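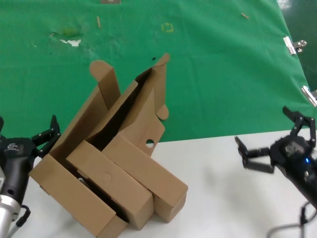
*最后修改：11 月，下午，R. Rathnayake（补了扶手磨耗一段）*

Flestau 躺椅面料复测，接着上次没写完的地方。

先说结论：供应商那句“抗污，适合有孩子的家庭”，我现在还不敢签字。Markix 发来的数据页上只有一个等级，没写用的什么污渍、停留多久、拿什么擦。Pascal 说业内都这么写。业内都这么写我也知道，可退货是退到我们这里。

## 抗污

样布取自坐垫，米灰色超细纤维，同一卷。咖啡、番茄酱、圆珠笔各做一组，停留时间分短和过夜两档，只用清水和白棉布。

- 咖啡：短时基本擦净，过夜留一圈淡边，斜着看得出来。
- 番茄酱：油的部分渗进去了。擦完绒面倒向一边，刷过之后好一些，颜色仍偏深。
- 圆珠笔：别提了。

Jong-dae 认为过夜那档太苛刻。我不同意，谁家看电视时打翻了杯子会马上去擦？不过他有一点说得对：我擦的力度前后不一致，后几块明显更用力。下次用配重块，不用手。

## 靠背机构

两档后仰，标称承重 100 kg。我们按 100 kg 配重放上去，反复从直立推到第二档。做到第 890 次，左侧开始有响声，像干磨。停机拆开看，衬套没裂，润滑脂被挤到了外沿。

Eckhard 说重新上脂就行。也许吧。但用户不会拆开给它上脂，而且右侧一点声音都没有，同一台椅子，两边差这么多，我更怀疑是左侧支架装歪了。手头只有一台样品，什么都证明不了。已经向 Rieger 再要一台，对方回复“尽快”，这个词我听过很多遍。

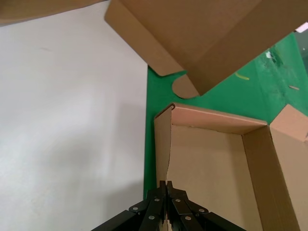

*瓦楞纸箱，箱口敞开*

拉手的回弹没有问题。脚踏收回时最后一小段要用脚跟压一下，说明书里写的是“轻松复位”。我觉得不轻松，Pascal 觉得轻松。他腿比我长，这个要找几个不同身高的人来试，单凭我们俩吵不出结果。

## 扶手磨耗（后补）

扶手前端用的好像是另一批布，手感比坐垫硬。问了 Bastian，他查采购单，说两处料号一样。料号一样不等于同一卷。我剪了一小块背面布边对比，织法看着相同，背胶厚薄不同，用卡尺量又量不准，布一夹就扁。先不下判断。

磨耗机上跑了一轮，起毛集中在缝线旁边。夹具的边正好压在那里，所以这组数据我自己都不太信，标了“存疑”，谁引用谁负责。
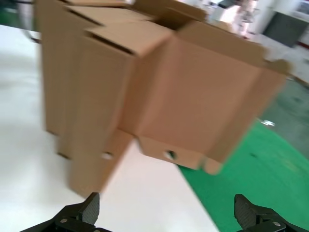 ## 尺寸核对

座面离地，样本册上写 59 cm，我量了两遍，都对不上，差得还不少。后来翻到旧版图纸，59 是扶手高度，两行填串了。Mestus 那边的网页大概也是从这份抄的，请 Bastian 去问一声，改之前先别印新册子。

待办：

- 配重块擦拭法，写成固定步骤
- 左侧支架量角度，拆之前先量（上次拆了才想起来）
- 等 Rieger 的第二台
- 向 Markix 要完整测试条件，再回一个等级过来就直接退回去
- 脚踏复位找人试坐，Eckhard 安排

圆珠笔那块样布我留着，夹在文件夹最后一页，开会时带上。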